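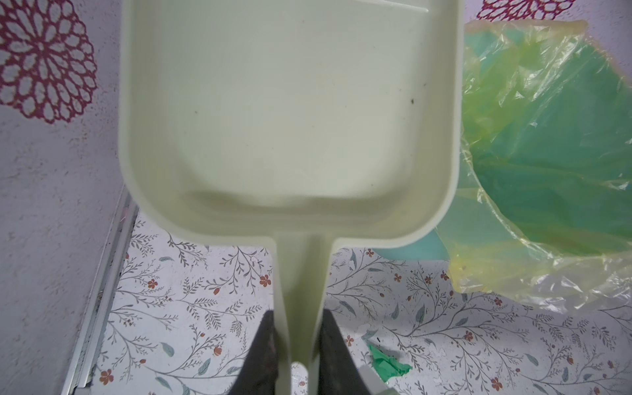 So the arm can pick things up now, and my complaint has moved down to its fingers. Stock pads, dark gray, printed in whatever I had loaded on the shared printer at Bondham. They close fine on blocks, cubes and every other shape that exists only in robot tutorials. Then I moved on to housework. The mint green dustpan has a handle that narrows toward the end, with a raised wall down each side, so the fingers are squeezing two edges that aren't parallel to each other or to anything else I own. I get a grip. I would not call it a commitment. When the wrist rolls, the scoop nods, and anything in it gets returned to the floor where I found it.

Gripper is a parallel jaw from the Lokov plans, wrist camera on top, the whole arm cost me $274 before I started "saving money" by printing parts twice. What are people doing for fingertips on tapered handles? I'd like to avoid redesigning the jaw, and I'd like to avoid buying a different dustpan, although my wife has pointed out that second one is an option.

Posted by mulesfoot, May 17, 2023

ductape_duyen wrote:

Your wife is correct and you should listen to her.

If you won't: soft pads. Cast a couple of silicone ones and let them squash around the side walls. I did mine in a printed mold with a smear of dish soap as release. Shore hardness matters less than the forum would have you believe. Mine are floppy enough to be embarrassing and they hold a spatula all day.

Duyên Thân

kerfuffle_mill wrote:

Disagree on soft pads for this. Squashy fingers let the load pivot, and a dustpan is all load at one end. He already has a nodding problem. Pads will make it nod with better manners.

What you want is a pad that swivels. One pin per finger, vertical, a few degrees of slop each way, so the face lines up with the taper by itself. Thin rubber on the face. Print, pin, done.

ductape_duyen wrote:

Have you ever had a swivel pad turn sideways on approach and knock the thing across the room? I have. It was a mug. It had tea in it.

kerfuffle_mill wrote:

That's what the stops are for.

ductape_duyen wrote:

It had stops.

mulesfoot wrote:

I'm enjoying this, but the dustpan is still nodding.

More information for those who asked by message: yes, I grab it from above, fingers coming down on either side of the handle. Yes, I've tried squeezing harder. Squeezing harder on a taper works exactly the way it does with a bar of soap.

ShirleyT wrote:

Where on the handle are you holding it? From the camera shot you've got the scoop filling the upper middle of the view and the fingers way down on the handle. That's a long lever for a little servo. Move up toward where the scoop starts and the nodding ought to shrink before you print a thing.

Also, I love that floor. Little red flowers and sprigs everywhere. How does your vision code feel about it?

Shirley Thibodeau

mulesfoot wrote:

Shirley, my vision code feels about the floor the way I feel about my inbox. Every flower is a candidate. I ended up filtering by color, which leaves it very fond of anything green, including the bright green scrap next to the handle and parts of the plastic bag.

Moving the grip up: tried it just now, 7 millimeters at a time. The nod is smaller. Not gone. There's a limit to how far I can go before the gripper body wants to share space with the back of the scoop.

Flireo wrote:

Wedge pads. Measure the taper, print two pads with the matching angle, glue on some bike inner tube. No pins, no casting, no tea. It only fits one dustpan but you only have one dustpan.

kerfuffle_mill wrote:

And when he wants it to hold a brush?

Flireo wrote:

Then he prints two more pads. He says himself he prints everything twice.

mulesfoot wrote:

Wedges are on the printer. First pair came out with the angle facing the wrong way, so I now own pads for a dustpan with a handle that gets fatter. If anybody has one, they're yours for postage.

mulesfoot wrote:

Second pair on, inner tube glued, grip moved up the way Shirley said. Ran it 14 times with a spoonful of dry rice in the scoop. Lost the rice on three of those, all with the wrist rolling fast. Slowed the roll down and it's behaving so far. I'm leaving the swivel versus silicone question open, mainly for the entertainment.

ductape_duyen wrote:

Silicone.

kerfuffle_mill wrote:

I'll post my pin drawing tonight. With stops.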